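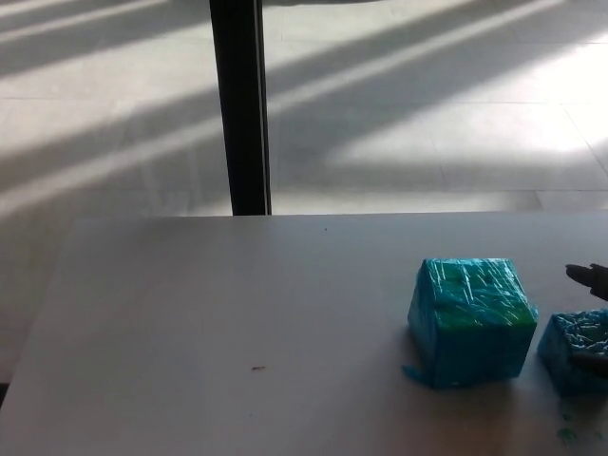

## La mesa blanca y los bloques azules

Llevo toda la semana con plástico en los dedos. Los que leéis este boletín desde hace tiempo ya sabéis que julio es mi mes de envolver cosas (el trastero se calienta, entra polvo por todas partes y yo me pongo nerviosa), y este año les ha tocado a los bloques azules. ¡Qué gusto da ver uno terminado encima de la mesa!

Me habéis preguntado varias veces qué film uso. He probado dos, el de Kunwood y el de Erken, y me quedo con el segundo aunque se arruga una barbaridad. El de Kunwood se me pegaba a sí mismo antes de llegar a la esquina y acababa tirando medio metro cada vez. Con un rollo de 60 metros tengo para una buena temporada, y me costó menos que la última cena fuera de casa.

Lo de las arrugas me preocupaba mucho al principio. Tiraba, alisaba, volvía a empezar… y total, para guardar da lo mismo. Ahora doy las vueltas, aprieto bien en las aristas y sigo con el siguiente. Me gusta incluso cómo brilla todo arrugado, parece un caramelo gigante – de los de menta, con ese azul turquesa y el verde que asoma por arriba.

Las puntas sueltas son otra historia. Siempre queda un piquito de film en alguna esquina de abajo, y si lo dejas se engancha con el bloque de al lado al meterlos en la balda. Yo lo doblo hacia la base y le paso la uña. Hay quien le pone cinta, pero luego quitarla es un suplicio y se lleva el plástico detrás.

Y la mesa, por favor, limpia. Una miga debajo del film se queda ahí hasta el año que viene. Yo paso un trapo antes de cada tanda y aun así siempre aparece alguna, no sé de dónde salen.

Me faltan los de la balda de arriba, que miden 41 centímetros de lado y pesan lo suyo, así que esos los dejo para el fin de semana, con la radio puesta y las ventanas abiertas. Si alguien tiene un truco para envolver bloques grandes sin ayuda, que me escriba, que me hace falta – contesto a todos, aunque tarde un poco.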